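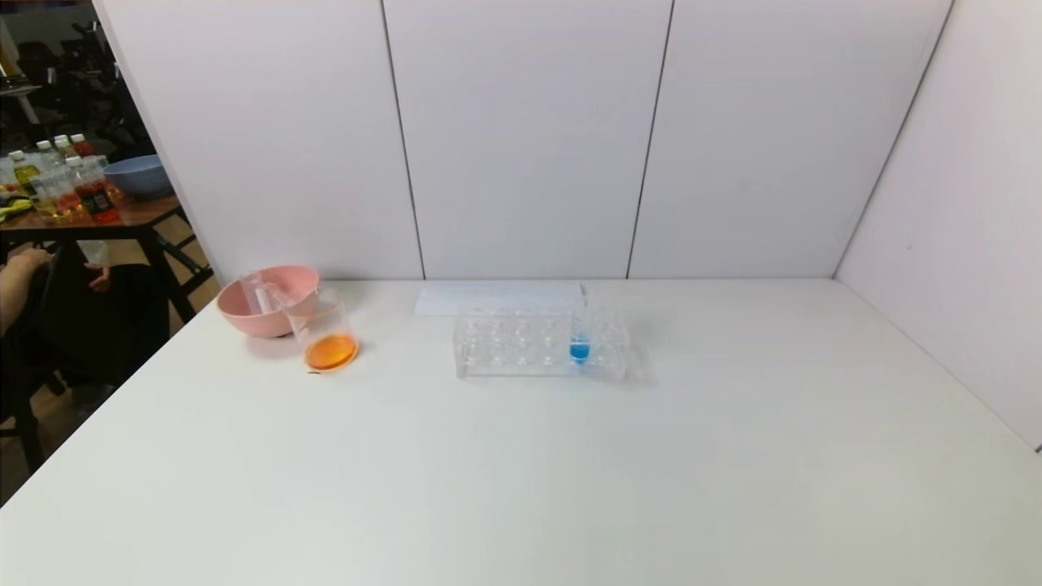
**Progress report, January 2022**
Teaching bench fit-out, funded by Avier

Hello again! This one is longer than the last report, partly because we finally have something to show and partly because you asked two good questions about the budget and I'd like to answer them properly.

The bench is in! The white top went down first and the white panels went up behind it, with the second run coming forward on the right to make a corner. I was nervous about so much white (it shows every speck, and I do mean every speck), but for color work it's wonderful. A little orange in the bottom of a beaker just glows against it, and the blue in a test tube jumps out at you even when there's hardly any in there. We tried the same liquids on the old gray counter for comparison and I had to squint.

**What we've been doing on it**

Mostly setting up and clearing away, over and over, to find the layout that works for beginners. At the moment I like the rack close to the middle, with the beaker and the pink bowl off to the left toward the back. That leaves a good stretch of clear table in front for a notebook and a pair of elbows. I did try the rack over in the corner where the panels meet, but the light is softer in there and people kept leaning in to see.

The clear acrylic rack was a bit of an indulgence and I'd buy it again tomorrow. You can see the whole length of the tube through it, so a learner can check the level without lifting anything out. The one drawback is that the clear plastic throws a lot of reflections, and with a clear tube in it the eye has to hunt a little. Putting some color in the tube fixes that right away, so we now start every trial with the blue.

The pink bowl was my own addition. It's plain plastic with a wide rim, and whatever is waiting its turn gets stood in it, the tall clear cylinder included. Clear things on a white table are easy to knock over, and I got tired of holding my breath!

The printed markings on the beaker are faint. They're fine if you're sitting right in front of it, less fine from the other side of the bench. I'd like to swap in one with darker markings before we have a full group.

**Money**

You gave us 2,000 for this stage. The top and the panels took the biggest bite, as expected, and Fultska held their quote from last spring, which I was very glad about. The glassware and plastics came from Clindico. We have 600 left. I'd like to keep 40 of that for the beaker and a few spare tubes and put the rest toward a second rack and better storage under the bench, if you're happy with that. Please say if you'd rather see it go somewhere else.

On your question about delivery costs: yes, they were higher than I'd put down. The panels had to come flat and in one load, and I hadn't allowed for that. My mistake, and the next budget has it in.

**What's late**

The written activity cards. I'd promised you a set of 4 and I have two I'm pleased with (color mixing and reading a level) and one that needs a rewrite, with the last one still in note form. The color mixing card is the fun one. The level card is drier but people need it more, so I've been fussing over the wording.

I also haven't settled on how to clean the top. Plain water and a soft cloth is what we're using for now. The orange is the one I'm watching, and I'd like to leave a drop on an offcut overnight before I let a room full of learners loose with it.

**Next**

Finish the cards, order the beaker, test the offcut, and then run the first proper session in April. Come and see it if you can! There'll be a seat at the bench for you.

With thanks,
Lưu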